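Visetent Handheld Gripper Set

Equipment pages / Manipulation / Handheld tools

Item code: VT-669
Supplied as: matched pair, left and right
Category: operator-held data collection equipment
Loan period: by arrangement with the Dralden equipment desk

Summary

The Visetent set consists of two operator-held grippers used to record two-handed tasks for later use in robot training. It is held at the Dralden site and may be used by any group that has completed the short induction. This page sets out what the set contains, the conditions under which it may be used, and the standards of practice that apply to every recording session.

Users who are familiar with single-gripper recording should still read the section on two-handed work. The rules for cable routing and for marker visibility differ from those for the single tool.

What is supplied

Two grippers with soft finger pads
Two spare sets of finger pads
Cables for power and data
Marker sheets for replacement
A hard carrying case
A copy of the Wastow practice note, printed

The case must be returned with all items in their places. Missing items should be reported to the desk when the case is handed back.

Conditions of use

The set is for use at a table or bench by seated or standing adults. It is not to be used near open flame, with liquids, or with powered cutting tools. The operator must be able to put both grippers down at any time without reaching across the work.

Each gripper weighs more once the cable is attached than it does in the case, and wrist fatigue is the most common complaint from new operators. Sessions are limited to 92 minutes, including breaks. An operator who wishes to continue after that must hand the set over and return to it later in the day.

Clothing and textile tasks

Cloth is the most frequently requested material for two-handed recording and the one that most often leads to rejected files. Items must be clean and free of loose threads. Buttons, tags and zippers are permitted, but the operator should note them on the session sheet, as they can catch on a finger pad and change the way the fabric moves.
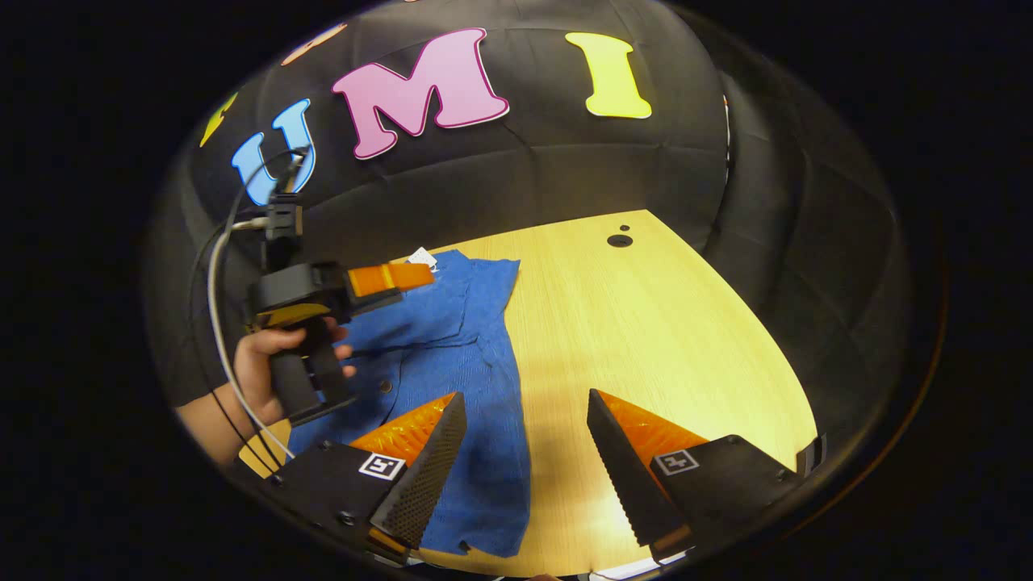
Page last changed: September

A textile item should begin each recording in a crumpled state unless the task sheet calls for a folded start. The blue cloth on the table, with its small button and white tag, is of the kind that requires an entry under "fastenings and labels." Both grippers should be in position at the table before the first movement is made.

The fiducial markers on the finger bases must be kept clean and flat. A marker that has lifted at a corner is to be replaced before the session, and never taped over. Operators should avoid closing the fingers on thick folds in a way that pushes fabric up over the markers — a short loss of sight is acceptable, but a recording in which a marker is hidden for most of the task will be rejected.

Cables

Cables are to run down past the hand and forearm and leave the table on the operator's own side. They must not cross the work area or pass between the two grippers. A loop of slack should be left at the wrist so that the tool can turn freely. Operators should check this loop again after every change of task.

Work surface and surroundings

The table should have a plain, matte top. Wood is preferred. Glass and polished metal are not accepted. Padded or fabric backdrops may be used, and colored letters or shapes may be fixed to them, provided that they stay in the same place for the whole session. Anything moved during a session must be recorded on the sheet with the time of the change.

Lighting should be steady. Soft shadows on the table are acceptable. Lamps that flicker, and direct sun that moves across the work, are not.

Care of the finger pads

Pads are rated for up to 200 sessions. They should be wiped with a dry, lint-free cloth after use and inspected for tears at the tip. Solvents must not be used. If one pad is replaced, its partner on the same gripper must be replaced as well, so that the grip remains even.

People and privacy

Hands and forearms will appear in most recordings. Operators must sign the consent form before their first session. Rings, watches and name badges are to be removed, and no other person should stand within view of the table while recording is in progress.

Related equipment

Krūmiņa bench stand, for resting both grippers between tasks
Visetent single gripper, for one-handed work
Wastow marker kit, size 2

Requests and returns

Requests are made through the equipment desk at Dralden. The desk will confirm the booking and state the collection time. Sets are to be returned by 4:30 p.m. on the last day of the loan. Damage should be reported at once — users are not charged for normal wear to pads, markers or cables.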